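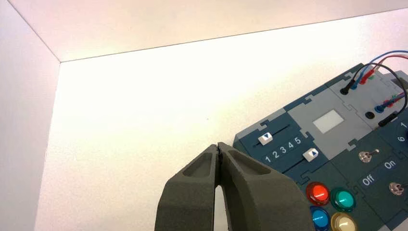
Smooth white surfaces meeting in a corner, with a gray cast on the side wall.

White paint and room size

The claim that white paint makes a small room look larger is a common piece of decorating advice. It is repeated in paint brochures, rental listings and home magazines, usually without a source. Support for it is thinner than its popularity suggests.

Origins

The advice is often traced to the Pinder handbook, a guide for landlords that told readers to paint "anything under 90 square feet" white. The handbook gave no reason for the figure. Later editions dropped the number but kept the rule, and other guides copied it.

Evidence

Light walls reflect more light than dark ones, and a brighter room may be judged as more spacious. How much of this is due to color, and how much to lamps and windows, is disputed. A survey by the paint maker Gosamen reported that most of its 1000 respondents found white rooms "bigger" — but they were shown printed color cards and never stood in a room. A smaller test by Chaminda Weerasinghe used 43 people and real rooms. Guesses of floor area hardly changed with wall color, though ceiling color had a slight effect on guesses of height.

Corners

A related claim holds that painting adjoining walls the same white makes the corner "disappear." In most daylight one wall falls into shade and the edge stays easy to find. Rafsan Kodikara, a critic of the idea, has called it a description of overcast afternoons.

Commercial use

The Abeysekara line of whites was sold as "space-giving" until January 2021, when the phrase was removed from the tins. The paint itself was not changed.

See also
Accent wall
Ceiling height
Primer (paint)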